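Frequently Asked Questions: Submissions, Reviews and Awards
Prevside Book Reviews

Last updated Sat 4 September

What kinds of books does Prevside review?

Fiction, poetry, short story collections and literary memoir, in English or in English translation. We do not review textbooks, cookbooks, planners, coloring books or single short stories sold as e-books. Hybrid works are accepted. Choose the category that covers most of the page count and explain the rest in the notes field.

Is there a minimum length?

Novels and memoirs must run at least 90 pages in print layout. Poetry has no minimum, but chapbooks are assigned to the poetry desk only and cannot be entered for the annual prize.

Do you accept self-published books?

Yes. The same form and the same terms apply. The book must have an ISBN and must be on sale, or have a fixed publication date, at the time of submission.

Can I submit a book that is already out?

Yes, if it was published within the past three years. A new edition counts as a new book only if the text has been revised. A new cover or a new foreword does not qualify.

What file formats can I send?

EPUB or PDF. PDFs must be text-based, with embedded fonts. Scanned pages are rejected by the upload form. For poetry we ask for PDF, as line breaks and indents are often lost in EPUB. Remove any password or reader lock before uploading.

Can I send a printed copy?

Only after a reviewer has been assigned and has asked for one. The mailing address is given at that point. Printed copies are not returned.

How are books matched with reviewers?

Submissions go into the Javgate queue, where reviewers see the title, category, synopsis and first chapter. They claim the books they want to read. Staff do not assign books to reviewers who have not claimed them. Mireille Lemaire, who edits the fiction desk, can extend the listing of a book once if it has not been claimed.

What happens if no reviewer claims my book?

The listing closes after 90 days and you receive a notice by email. You may resubmit once, with a revised synopsis if you wish. We do not give reasons for unclaimed books, as reviewers are not asked to record any.

Is a review guaranteed? Is it guaranteed to be positive?

Neither. A claimed book will normally be reviewed, but a reviewer may withdraw, in which case the book goes back into the queue with a new closing date. Ratings are set by the reviewer and are not changed by the editors.

How long is a review?

Most are between 300 and 500 words. Each opens with a short statement of form and subject, followed by the assessment. Reviewers are told to avoid revealing plot points from the last third of the book.

May I see the review before it is published?

No. You receive the link on the day of publication.
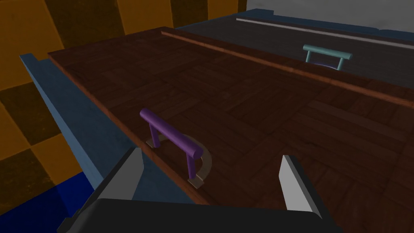 How do I report a mistake in a review?

Use the corrections form and quote the sentence in question. We correct factual errors: misspelled names, wrong page counts, a narrator or setting wrongly identified, an incorrect translator credit. A correction note is added at the foot of the review. Disagreement with a judgment is not treated as an error.

Can I quote from my review?

Yes, up to 100 words, credited to the reviewer and to Prevside. Cuts must be marked with an ellipsis and must not change the sense. Longer extracts need written permission from Nicanor Jaramillo at the rights desk.

Can a review be taken down?

No. If the book is withdrawn from sale, we mark the review "out of print" and leave the text in place.

What is the Ganow Prize?

An annual award for a first novel or first collection reviewed on this site. There is no separate entry form. Eligible books are considered automatically, and the shortlist is posted in July.

Who may not review my book?

Relatives, current or former editors, agents, members of your writing group, and anyone published by the same press in the past three years. Reviewers confirm this when they claim a title. If you believe a conflict exists, write to the desk that handled the book.

Are you connected with Zamudio?

Zamudio hosts our mailing list. It has no access to manuscripts and no part in reviews or awards. To stop receiving the newsletter, use the link at the bottom of any issue. Submission notices are sent separately and will continue.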